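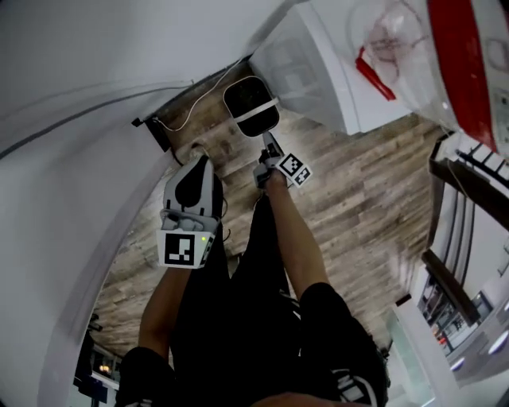 4.2 Coverage of owners' private lives

We next looked at how sports sites write about the families of team owners. The sample is the same 490 articles described in Section 3, taken from four entertainment and sports sites: Predow, Prorkumon, Amano and Horik. An article was counted as private-life coverage if more than half of its paragraphs dealt with marriage, children, divorce, homes or personal wealth. By this rule, 200 of the articles qualified. The remaining articles dealt mostly with trades, stadium deals and league votes, with a family detail added near the end.

Predow and Horik published most of the private-life pieces. Their articles tend to follow a fixed order: a question in the headline, a short career summary, the marriage, the children, and a closing paragraph on net worth. The question in the headline was often left open. In 40 articles the headline asked why a couple had separated and the text gave no reason at all. We coded these as unanswered even when the writer offered a guess, as long as no source was named.

Sourcing was thin across the sample. Amano linked to court records or team statements more often than the other three sites, and its articles were also longer. Prorkumon relied on older newspaper profiles and on its own earlier posts — in several cases a chain of links led back to the article where we had started. Such loops were coded as unsourced.

Spouses who held a formal role with the team were still introduced by their marriage first. Only 13 of the private-life articles named the spouse's job in the opening paragraph. Charity work was mentioned more often than business work, usually in one sentence and without the name of the charity. Film and television credits got more space, perhaps reflecting the entertainment readers these sites also serve.

Two coders read each article separately. They agreed on the main category in most cases, and disagreements were settled by discussion. The hardest cases were obituaries and sale announcements, where family history and team business are closely mixed. We kept these in the sample but left them out of the headline analysis in Section 4.3.

Figure 3. Handheld grippers in use over a wooden plank floor.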